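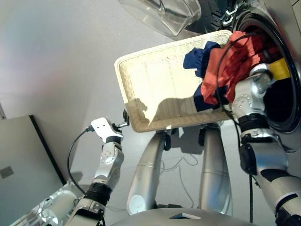
Jirnell Laundry Liquid, Unscented - 2 litre refill

Clolldale price: see basket
Stock code: 322
Usually leaves us the next working morning if ordered before 3pm

Most laundry liquids smell of somewhere you have never been. Alpine meadow. Midnight orchid. Jirnell smells of very little, and your shirts will come out smelling of shirts. We have sold it for years to people with sensitive noses, and to people who simply got tired of being followed round the supermarket by their own pillowcase.

It's a plain, slightly cloudy liquid for whites and colours, from 20 to 60 degrees. Keep it away from wool and silk, for which Jirnell make a separate bottle with a sheep on it. The sheep looks worried, but the stuff is very good.

How much to use
One capful for a normal load, two if there has been rugby. More than that gives you foam and a longer rinse. In soft water you can get away with half a cap, whatever your mother says.

The pouch
The refill comes in a floppy pouch with a screw top. It pours well when full and sulks when nearly empty, so roll it up from the bottom like toothpaste. It fits the Jirnell bottle and also the old Aoki one with the wide neck, if you still have yours. It does not fit the Elero pump. We have tried, and we have mopped.

Also available
Jirnell Wool and Silk, 1000 ml
Jirnell Unscented, 3000 ml tub with tap (heavy - please don't ask the postman to take it upstairs)
Aoki stain bar, in a tin that will outlive the soap

Returns
Unopened pouches can come back to Clolldale within a month. Opened ones are yours for life. If a pouch arrives leaking, send us a photo and keep it upright in the sink until we reply.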